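How to sort and store small spare parts so you can find them again

If you keep screws, fuses, washers and odd fittings in old ice cream tubs, you already know how long it takes to find one particular bolt. The method below suits a home workshop or a garage bench, and most people can get through it in a weekend.

1. Tip everything out
Lay an old sheet on the floor and empty every tub, jar and drawer onto it. Pull out anything rusted, stripped or bent and put it in a bucket for the scrap metal bin. Dead batteries go in a separate bag for the recycling drop-off.

2. Sort by job first, then by size
Make broad piles to begin with: plumbing, electrical, timber fixings, bike and mower parts. Only split a pile by size once it fills more than a cupped hand. My first attempt went straight to sizes and I ended up with 746 pieces spread across the garage and nowhere to park the car.

3. Choose your boxes
Use one style of box throughout, so the lids are interchangeable and the boxes stack. Solid-coloured boxes look tidy but need a label on the front. Clear ones can get by without, although fine screws look much the same through plastic.

Measure the shelf before you buy. Leave at least 4 cm above each box so you can get your fingers in and lift it out. A see-through shelf lets you check what is sitting at the back without moving the front row.
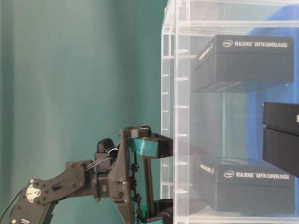

4. Label the front and the lid
Write the contents on the box as well as the lid, as lids get swapped. Masking tape and a permanent marker will do. Keep the wording short: "M6 bolts", "tap washers", "fuses".

5. Put the heavy boxes low
A box of 200 coach screws is heavier than you expect. Keep these below waist height and save the upper shelves for light things such as cable ties and wall plugs.

6. Keep a "don't know" box
Mystery parts go in here with a scrap of paper saying where they were found. Go through it every September and throw out whatever you still can't identify.

Dagmar Slanina
Updated 18th October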